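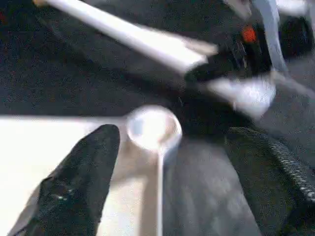
Qistina Pelupessy wrote to us, after reading a draft of this review, that the section on operator fatigue was too kind. In her view a teaching kit should be judged after the first hour of a session and never before it, and she asked that the ratings be held until two operators had each completed a full day. The ratings were held, and the text has been revised in line with her letter.

Winell Teaching Kit, two-arm version
Reviewed by Dindo Talavera for the Kerar Equipment Library
Fri 5 October

Scope of the review

The Winell kit is a pair of hand-guided leader arms with a control box, a foot pedal and recording software. The operator moves the leader arms, the working arms follow, and each attempt is saved as a demonstration for later training. The Library purchased the kit for member groups that teach robots to handle tableware and small household items. Working arms are not included and must be supplied by the borrower.

The review covers setup, feel, recording, and upkeep. It does not cover the quality of any policy trained on the recordings, which depends on choices outside the kit.

Setup

Unpacking and mounting took most of a morning. The leader arms clamp to the front edge of a table, and the clamps hold well on thick tops. On a thin folding table the left arm shifted under load, and the session had to be stopped until a heavier table was found. Calibration is done by placing each leader arm in a printed cradle and holding the pedal down until the control box sounds a tone. The instructions for this step are clear. The instructions for pairing the working arms are less so, and borrowers should set aside extra time for them.

Feel and control

Free movement is smooth. The joints carry little friction, and the wrist can be turned with two fingers. The grip trigger is the best part of the kit: its travel is long enough to close slowly on a thin object, and its return spring is light.

Spoons were chosen as the main test item. A spoon handle is narrow, the bowl is shiny and hard to judge on a monitor, and a small error at the wrist becomes a large one at the tip. Both operators learned to approach slowly and to pause before closing the grip. The kit offers no force feedback, so contact must be read from the video. Operators who had used the older Catacutan leader arms, which push back slightly on contact, noticed the difference at once and asked for it to be mentioned.

Handing an item from one arm to the other was the hardest task in the program. The leader arms sit close together, and operators of broader build found their elbows meeting in the middle. The manual allows a wider spacing, but the supplied cable between the arms is too short to reach it. A longer cable is sold separately.

Recording

The pedal starts and ends each demonstration. A second press within the allowed time discards the attempt, a sensible feature that saved much sorting afterward. The Library's test set came to 2,611 demonstrations, all of which opened without error. Naming is automatic and cannot be changed during a session. Operators may add a short note after each attempt, up to 100 characters, and the note field was found to be too small for describing a partial success.

Video from the wrist cameras is stored beside the joint readings. Fast movement blurs the wrist view, and the software gives no warning when this occurs. Member groups are advised to agree on a working pace before recording begins.

Fatigue and upkeep

Holding the leader arms up becomes tiring. The kit has a counterweight on the shoulder joint but none at the elbow, and both operators reported sore forearms by midday. Sessions of 20 minutes followed by a rest proved workable for the whole day; longer sessions led to hurried grasps and more discarded attempts. This finding reflects Ms. Pelupessy's request and has lowered the comfort rating by one step.

The trigger screws loosened during the second week of testing and were tightened with the supplied key. The grip pads on the leader arms wipe clean. Replacement pads were ordered from Wamstead and arrived in good order, though the packing slip listed the wrong side.

Ratings

Setup: fair
Control: good
Recording software: good
Comfort: fair
Upkeep: good

Recommendation

The kit is approved for loan to member groups with some experience of remote operation. First-time groups should book the introductory session with the Library before collection. The longer cable has been added to the loan case and must be returned with it.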